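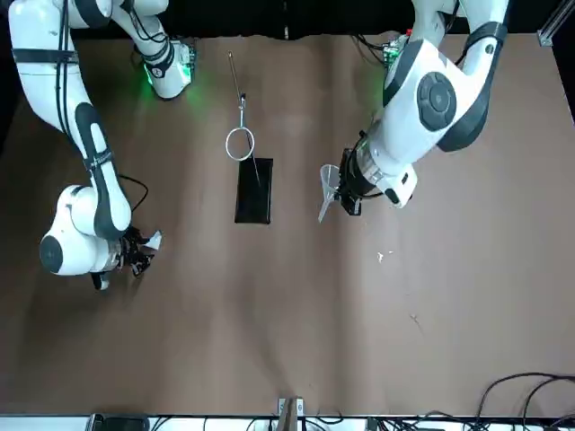
3.2. Consumo de papel kraft en superficies de trabajo. Girholm registró 728 cambios de cubierta en 6 meses, casi todos por manchas o rasgado en esquinas, no por desgaste del centro. Dato coherente con Myklebust (gramaje bajo, rotura temprana). El papel marrón sobre tablero grande, como en la Figura 5, da un fondo mate pero toma el color de cualquier luz cercana: ahí se ve el tinte verde sobre la cubierta. Importa para el control visual de manchas, ver 3.4. Kutham usa hoja blanqueada, mas cara; no comparable.

Figura 5. Mesa con cubierta de papel marrón.

Coste por 1,000 hojas: pendiente de revisar con Halvorsen, las facturas de diciembre no cuadran con el resgistro.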